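Nomwood Assistive Handling Project
Progress report to the Dalsgaard Fund
Reporting period ending in May
Section 4: Open day and public demonstration

4.1 Purpose of the event

Under the terms of the grant, the project is required to hold one public demonstration of the handling cell before the end of the second year. The event took place at the Nomwood workshop on Saturday, 2nd March. It was open to local manufacturers, college staff and students, and members of the public, with the morning reserved for invited visitors and the afternoon open to anyone who had registered.

The Fund asked that the demonstration show the cell in its present state of development, including the parts that are not finished. The program was planned accordingly. Visitors saw the current software on the Seva arm and were told which steps still depend on an operator.

4.2 Attendance

A total of 183 people registered and 93 attended. The difference is larger than we had hoped. Several schools withdrew in the final week when a bus service was suspended, and we did not have time to offer those places to others. For the next event we will keep a waiting list and confirm places by telephone.

Of those attending, 55 completed the feedback form. A summary is given in 4.5, and the full responses are available to the Fund on request.

4.3 The demonstration

The demonstration was given in short sessions throughout the day. In each session the arm located its workstation, moved to a starting position, and carried out a pick-and-place task with light plastic parts. A member of the project team explained each stage and took questions while the arm was moving.

Most of the interest was in how the arm finds its place. The cell does not rely on fixed coordinates. A small camera at the wrist looks for printed square markers attached to the fixtures, and the software works out the position of each fixture from the size and angle of the marker in view. Each marker carries its own pattern, so the software can tell one fixture from another.
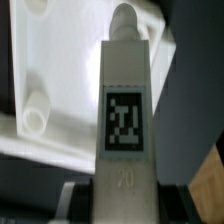

Visitors were invited to move a fixture a short distance between runs and to watch the arm adjust. This was the most popular part of the session, and in the afternoon it was extended at the visitors' request. The extra time meant that the planned talk on gripper design was shortened, and the slides were sent by email to those who had asked for them.

Two sessions were interrupted. In the first, strong light from the workshop windows fell across the cell and the software lost a marker – the arm stopped, as it is designed to do, and the run was started again after the blinds had been lowered. In the second, a cable at the control cabinet had worked loose. Neither event involved any contact with a person or damage to equipment. Both have been entered in the project log.

4.4 Results of the runs

The open day also gave us a chance to add to the test record. With the runs completed that day, the total number of logged runs since the start of the project stands at 1004. The record includes failed runs as well as successful ones, and each entry notes the software version and the lighting in the workshop.

The main technical finding is that reflections from pale, glossy parts remain a problem when the light is strong. Work on this has started. The team is testing a shorter camera exposure and a matte finish for the marker labels, and will report on both in the next period.

4.5 Feedback from visitors

Comments were favorable overall. Visitors from small firms asked mainly about cost, the time needed to set up a new task, and whether existing staff could be trained to do it. College staff asked for teaching material on the marker system. Several people wrote that they could not hear the speaker while the compressor was running, and others would have liked a screen showing the camera view at a larger size.

One firm, Lukus, has since asked for a second visit to discuss a trial with its own parts. A date has not been agreed. No commitment of grant money would be made without the written approval of the Fund.

4.6 Actions before the next event

The compressor will be moved to the adjoining room, and a microphone will be used for all talks. A larger display will be borrowed from the college. Window blinds will be kept down during demonstrations, and cable connections will be added to the opening checklist.

The cost of the open day was met from the outreach budget line, and no transfer between lines is requested. Receipts are enclosed with the financial statement in Section 6.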